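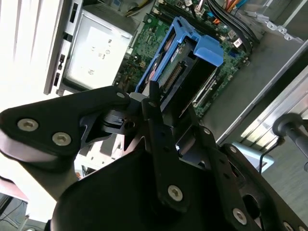 旧台式机硬盘托架拆装，请教各位

curkes_90
发表于 2025年2月22日
大家好，中文不是我的母语，如果有写错的地方请原谅。
我有一台旧的台式机，绿色主板，硬盘装在一个蓝色的塑料托架里，托架斜着在主板上方。我想把硬盘取出来，换一块固态硬盘。问题是托架挡住了下面的地方，我的手伸进去很不方便。请问应该先拔线，还是先把托架整个拿出来？说明书我在 Nutotby 网站上找过，没有找到这个型号。

老机箱爱好者
先拔线。电源线和数据线都拔掉以后，再动托架。橙黄红黑那一束线比较硬，你拉托架的时候容易带到它，先用扎带绑到旁边去。

jitaru_fan
我不同意楼上。我修过 2 台类似的机器，托架没有松开之前，插头那里根本没有空间用力，硬拔会把接口弄歪。我的做法是先松开托架，往外移一点，看清楚了再拔。

老机箱爱好者
移一点可以，但是他是第一次拆，不一定知道“一点”是多少。线如果不够长，一拉就伤到接口了。

curkes_90
谢谢两位。我还有一个问题：托架右上角有一个方形的凸起，是按的还是拉的？我不敢用力，塑料已经很旧了。

慢慢修
不同厂家不一样，我不敢保证。我那台是往里按，同时向外抽。你先轻轻按，如果没有动，就看看侧面有没有卡扣或者螺丝。旧塑料在冬天比较脆，我去年十二月在没有暖气的房间里拆，断了一个卡扣，后来用 Calteo 的胶粘上的，不好看，但是能用。

jitaru_fan
胶粘的卡扣我不放心，机械硬盘会震动。不如直接换一个托架，二手的很便宜。

慢慢修
他要换固态，震动不是大问题吧。

jitaru_fan
这个说得对，我收回。

螺丝盒子
补充两点。第一，一定要关机，拔掉电源线，再按一次开机键放电。第二，硬盘露在外面的那块电路板和那排金色触点，手指不要碰，拿两边的金属壳就好。还有，主板右边那个白色插头，你做完以后检查一下有没有松。我有一次忙了一个晚上找故障，原因就是碰松了一个小插头。

curkes_90
明白了。固态硬盘比原来的小，放在这个托架里会不会晃？

螺丝盒子
要买一个 2.5 转 3.5 的支架，先把固态固定在支架上，再放进托架。买之前看看孔位。

老机箱爱好者
我就用双面胶，两年了没有问题。

螺丝盒子
双面胶热了会软，我不推荐。

curkes_90
我还是买支架吧。Curkesgate 那边的电脑市场周末开门，我明天去看看，顺便问问有没有备用的托架。装好以后我再回来写结果。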